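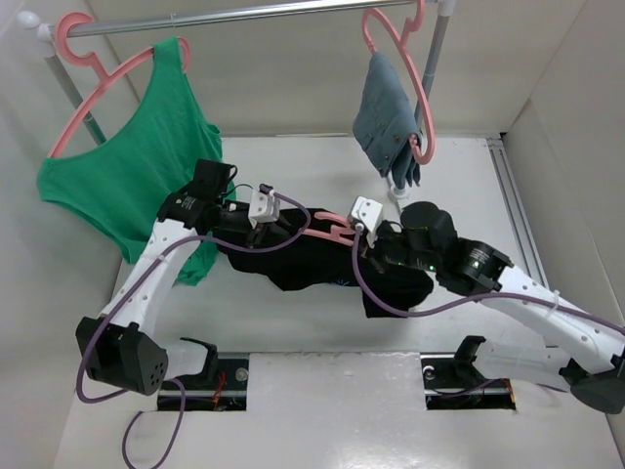 Fledelell notebook, March
Clothes rail, small box. Started 9.40

Carrying on from the previous page, where the handwriting gives out. Question for the day is still how to get clothes onto hangers and hangers onto a rail in a space this small without everything ending up on the floor of the box, and how to write the method down so that whoever is at the bench next does it the same way. Lụa's draft instruction said "hang the clothes up neatly". My mother used the same wording for years and it didn't work on me either.

Clothes on the go: green sleeveless top, the blue-grey denim, the black one. All from the bag Riku brought over from Verkorcombe. There is a second bag which smells of somebody's loft and which I have put under the sink until further notice.

Hangers: the salmon pink ones. I had asked for a plain colour that would show up against both dark and pale cloth and I can't say I didn't get it. They're plastic, thick in the hook, quite steep in the shoulder. Weighed one out of idleness, 29 g. The green top has to be persuaded to stay on anything with shoulders like that, see further down.

Rail

Height first, as I've now been asked by two people. The rail stays where it is. Yes, the green top comes down far enough to bunch up on the floor of the box. Yes, it would look nicer higher. If we go higher the hooks are over most people's comfortable reach from the front, and the last time we did it I had the step stool out all afternoon and got very little done besides climbing. A bit of cloth on a clean white floor does no harm. Wipe the floor in the morning and again after lunch, and it stays a clean white floor.

The joints. The white plastic connectors are a push fit and want pushing home before anything is hung up. Do both, then go back to the left one, which has a way of looking seated when it's only leaning. A quick twist tells you. I have written "twist" on tape on the inside of the cupboard door where it'll be seen by anyone fetching a biscuit.

Polish. The tube is very shiny and takes fingerprints like a shop window. Riku buffs it with the yellow cloth. I don't, and so far there's no difference in the hanging.

Spacing. One garment to the left, one to the right, gap in the middle for the one being worked on. We tried evenly spaced from the left last month and the new hanger kept getting its end into the neckline of whatever was already there. Once two pink hangers have linked arms you can spend a long time separating them and the clothes are never the better for it. So, outer two first, then the middle. This is now rule one on the sheet and Lụa has underlined it.

The green top

Slippery customer. Narrow straps, wide scoop at the neck, and a hanger that slopes away from it on both sides. Pull one strap over and the other comes off with great good manners. After some swearing I settled on the following.

Lay it on the surface with the neck facing you. Put the hanger in through the neck, one end well under its strap, and bring that strap right out to the end where the plastic curls. Hold it there with a thumb. Then the other strap, same thing. Only now lift, by the hook. If you lift by the shoulders you have one hand fewer than you need and the first strap knows it.

Once up, the neckline should be stretched open between the two ends. It won't sit level. I spent a while trying to make it sit level and the top doesn't care. Leave it.

Do not use the clips. I know we have clips. They leave two little nipped marks in the cloth that stay in until the next wash, and then someone asks what the marks are.

The denim

By comparison a gentleman. Folded over the hanger, it stays where it's put and the weight keeps it there. The only nuisance is that it pulls the hanger round so you see it end-on, which makes people think it's been hung wrong and go and fiddle with it. It hasn't. I'd like this noted. Lụa fiddled with it at 10.30, I fiddled with it at 10.45, and at eleven it was as it had been to start with.

Buttons downwards, seams to the outside of the fold. The buttons are small but they find the floor if you let the garment drop, and they make a tick that you can hear from the kettle. Fold first and hang second. I had these the other way round on the old sheet and I can only assume I was in a hurry.

Black one

This took the rest of the morning. Black cloth on a white surface ought to be the easy case, all edge and no mistaking it. The edge is fine. It's everything inside the edge that's hopeless. When it's bunched up, one fold of black looks much like the next fold of black, and a sleeve and a hem are the same object until you've got hold of one. 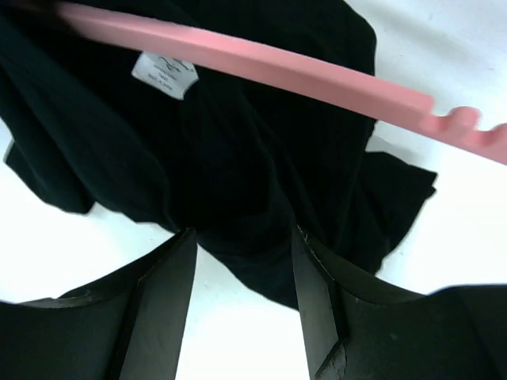

What you want is the label. It's small and white against the black and it tells you where the back of the neck is, which tells you everything else. I told Riku this as a discovery and he said he had been dressing himself by that method since he was four.

So, the order for the black one, as of this morning. Let it land how it lands. Find the label before touching anything. Open the neck from the label side, and keep the label in view while you do it, as it likes to tuck itself back under the collar fold. Hanger goes in at the neck, long way, one end towards the nearer sleeve. Then the other end. Then a small shake, which is the part I can't write down properly. Lụa's version is "like a tablecloth but less". I've put that on the sheet, in her words, with her initials.

Common faults, from the last week of trying:

Hanger up the sleeve and out of the cuff. Happens more than you'd believe. The garment then hangs beautifully, sideways.

Hanger lying on top of the cloth with everyone convinced it's inside. Check underneath with a finger before lifting. With the black you cannot tell by looking from the front.

Neck stretched over the hook. Only on the tight necks, so bring the hanger in from the hem if the neck complains. This is slower and you lose sight of the label halfway.

Inside out. Well, it happens. Hang it anyway and turn it afterwards. Trying to turn it on the table with a hanger half in it is how the shoulder seam went on the grey one (in the mending basket, still, and I do see you all walking past it).

Weighed the black one too while I had the scales out: 186 g. No use to anyone yet. I like having the number.

Crumpling

Long discussion over soup about how crumpled is crumpled. The sheet says "start from a crumpled state", and it emerges that there are as many crumpled states as there are people at the bench. Riku drops from shoulder height and walks away. Lụa scrunches it into a ball, sets it down, and then tweaks it, which I say is arranging. I apparently fold mine. I don't think I do, but I was outvoted, and when I looked at the next one I'd put down it did have corners.

Agreed: pick up by any two points, lift to the height of the rail, let go. No tweaking. If it lands flat, do it again. If it lands with the hanger already through the neck, which it did once, go and tell someone and then do it again.

For the hanger, start with it lying on the surface beside the cloth or over it, any way up. We had been placing it politely at the side with the hook pointing away. Wardrobes in real houses aren't like this. Mine has a sort of nest at the bottom.

Supplies

Van Hecke rang back about more hangers. They will do the same shape in the same pink, minimum order 300. I asked what a person does with 300 pink hangers and was told that most people hang things on them. Asked for a smaller quantity. They can do boxes of mixed colours, smaller, but the shoulder is shallower and we'd be starting the green top from scratch. Leaning towards asking Sindska if they'll split an order with us, given that they go through hangers even faster than we do and aren't proud about colour.

In the meantime, please don't take the pink ones home. They come up well in photographs and they're the right width for children's coats, I've been told both of these things by a person who then went rather quiet.

Also wanted: another wiping cloth, small bag of clear ties, tape that isn't the brown tape. The brown leaves gum on the uprights and the gum picks up green fluff.

Afternoon, from 1.50

Went round all three garments again using the new sheet, with Lụa reading it aloud and me forbidden to do anything it didn't say. Instructive. At the second line I was standing there with a strap in each hand and no instruction to pick up the hanger. Added. The sheet also had the denim going up before the rail joints were checked, so the check has moved to the top, above the title, in capitals.

We did 7 rounds of the black before stopping for tea. Good ones and bad ones. The bad ones all went wrong at the neck. My note to myself says "slow down after first shoulder" and that seems right still: the first side goes in so easily that you rush the second, and the second side pulls the first one out. Same trouble as the green top, come to think of it, only with more cloth to hide it in. Might be one rule for both. Try wording: "get the first shoulder on, then stop and look at it." Lụa thinks the stopping and looking should go in the title as well.
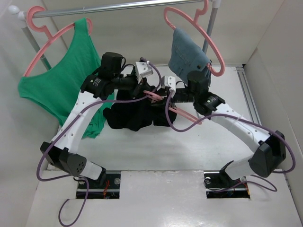 For next time

Green top: try it with the straps crossed once at the back before the hanger goes in. Riku's idea. I'm against it and have agreed to do it first thing so that I can stop being against it.

Denim: nothing. Leave it alone. I mean this.

Black: repeat with the label folded under on purpose, to see how lost we get.

Rail: pop both joints off at the end of the day and see if the plastic is wearing. If it is, spares are in the drawer marked PENS.

Sort the second Verkorcombe bag. Gloves, window open.

Sheet is now version four. Versions two and three are still pinned up beside it, so if your instructions start with "hang the clothes up neatly" you're reading the wrong one. Stopped 5.15, scales back on the shelf, floor wiped.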